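Search posts, people, tags

Okay, night trains! I've been home from the Turnstead to Kerkmont sleeper for 2 days and I can't stop talking about it, so, a thread. 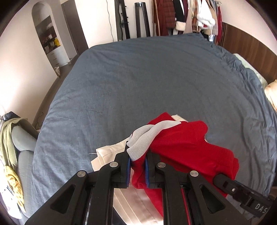
Is it worth paying extra for a lower bunk? For me it was, every cent. The lower one has the window, and you can sit up straight in the morning and drink your coffee like a person.

We left Turnstead at dusk and it takes 12 hours. I meant to sleep! Then we started climbing toward Purba and the moon was on the snow and I just lay there grinning.

Purba station is at 789 meters and the train waits there a good while. A bakery window on the platform sells cheese rolls at 5 in the morning. Buy more than you think you need (I went back for seconds in my socks).

Bring earplugs and a long charging cord, the outlet is by the door for some reason.

I first booked this for April and had to move it, and the changeover was painless. Next up is the coast line out to Trudia, if anyone's done it please tell me which side to sit on!!

Last updated July 11, 2023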